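Chapter 3
When the Arm Misses

Every robot arm lies to you a little. Ask it to go to a point and it will report, quite cheerfully, that it has arrived, while the tip sits somewhere else. Finding out how far away that somewhere else is has to be one of the most enjoyable jobs in robotics, and it needs little more than a pencil, paper and tape!

We start with a fault. At the Pridirbridge workshop, a small arm running the Moges control program had worked well through 28 drawing runs. On the next one it drove its pen hard into the board and kept pushing. The program saw no error at all. One servo horn had slipped by 2 teeth on its shaft, so every angle the program trusted was wrong from that joint onwards.
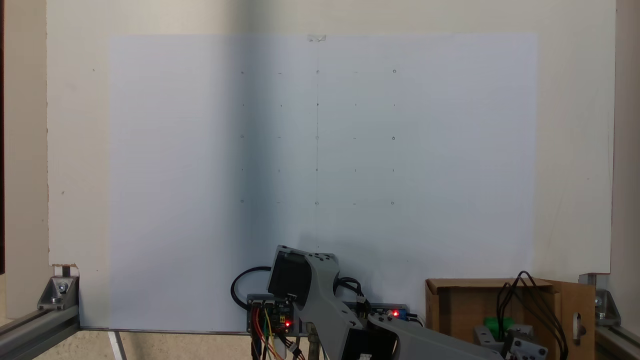 A grid of known points is a lovely way to catch this sort of thing. Send the tip to each circle in turn, stopping short of the surface, and measure the miss. If all the misses lean the same way, suspect the mounting. If they grow as the arm stretches out, suspect a joint near the base.

Before you try it, read the safety rules in Section 3.2. Keep one hand near the power switch, keep your face well back, and never reach in to free a stalled arm while it is live. A stalled servo is still pushing, and it may jump when let go.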